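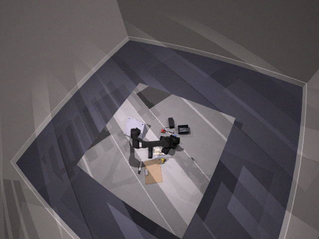
Do I need a fashion degree to work at Unberg?
You need a good eye and careful hands, and a love of clothes that goes past the label. Two people on our current team studied fashion. The rest of us came from tailoring shops, theater wardrobes, thrift store back rooms and, in one case, a bakery.

Assistant Accessories Maker and Stylist, Unberg
Posted Mar 7, 2020
Full time, on site at our Pandside studio

We make scarves, belts, soft bags and hair pieces out of fabric that other clothing makers have left over. Ends of rolls, discontinued prints, silk linings from coats that never got made. We've been at it for 4 years now and we still get a little silly when a new box comes in and there's a print inside that none of us has seen before. If that sounds like you, please keep reading!

The job is half making and half styling. On a making day you'll be cutting, pinning, pressing and finishing alongside our head maker, Eusebio Alvarado, who can roll a silk hem by hand faster than most people can do it on a machine (he will teach you, and he's patient about it). On a styling day you'll be pulling outfits together for our web shop and our seasonal lookbook, steaming clothes, dressing models and working out whether the mustard belt goes over the coat or under it. These conversations can get long. We enjoy them.

What you'll be doing

Cutting and finishing small runs of accessories, usually between a dozen and forty of one design.
Sorting new fabric by weight, color and condition, and flagging anything with pulls, stains or fading.
Sewing on hardware: buckles, snaps, D-rings, the little clasps on the Zovel bag.
Styling looks for the web shop with whoever is running the shoot that week.
Writing short product notes. Plain ones, please - what it's made of, how long it is, how to wash it.
Packing orders during busy weeks, which everyone does, including Vaughn.
Helping at our fall pop-up in October. We bring the whole collection and a sewing machine, and people can have a belt shortened while they wait.

About the Zovel bag

You'll hear that name a lot, so a few words on it. The Zovel is a soft shoulder bag with a knotted strap, and it's the piece most people know us for. We made 219 of them last season and every single one was a different fabric pairing. Choosing the pairings is one of the best parts of this job. Stripes with florals, corduroy with satin, a loud lining inside a very quiet gray wool. You'd be choosing pairings yourself from your first month, and some of them will end up in the lookbook.

This year we're adding a smaller version with a zipper and a wrist strap. The pattern is still being worked out and we'd love another opinion on it. Right now the zipper puckers at one end on heavier fabrics, and the strap sits a bit too far forward.

Who we're hoping to meet

Somebody who can sew a straight seam on a domestic or industrial machine and unpick it without fuss when it goes wrong. You should be comfortable with a steam iron and with delicate fabrics, or willing to practice on scraps until you are. We'd like you to have opinions about color and proportion, and to be able to say why you think a look works. You should be fine with lifting a box of fabric and with being on your feet for part of the day.

It would be nice if you've worked on a shoot before, or in a shop where you helped people put outfits together. Some experience with leather would be great too, though we use very little of it. None of these will rule you out.

You don't need to dress a certain way to work here. Vaughn Iwasaki, who started Unberg, wears the same navy chore jacket most of the year with a different scarf each day. Eusebio owns more hats than the studio has hooks.

Hours and pay

Five days a week, nine to five-thirty, with an hour for lunch. Shoots sometimes start at eight, and on those days you leave early. Pay is by the hour and we'll tell you the rate in our first reply, before you give up any time for an interview. You get paid vacation, a yearly fabric allowance, and a $1000 training budget you can spend on any class that has something to do with the work. Past choices have been millinery, pattern drafting, natural dyeing and a weekend on shoe repair.

The studio is on the second floor of the Campbell building, up one flight of stairs. There's a freight elevator as well, and you're welcome to use it. Parking is behind the building and there's a rack for bikes by the side door.

How to apply

Send us a short letter and photos of three things you've made, altered or styled. Phone photos are fine. For one of the three, tell us what you'd do differently now. We don't need a long resume, just a list of where you've worked and what you did there.

Mail or drop off your application at Unberg, Campbell Building, Pandside, and write job number 3507 on the envelope. Please include a phone number or email address. Vaughn reads all of the letters and everyone gets an answer.

If we invite you in, you'll spend a paid half day with us. You'll make one simple scarf, style two looks from the rail, and have lunch with the team. Bring your own scissors if you have a pair you like.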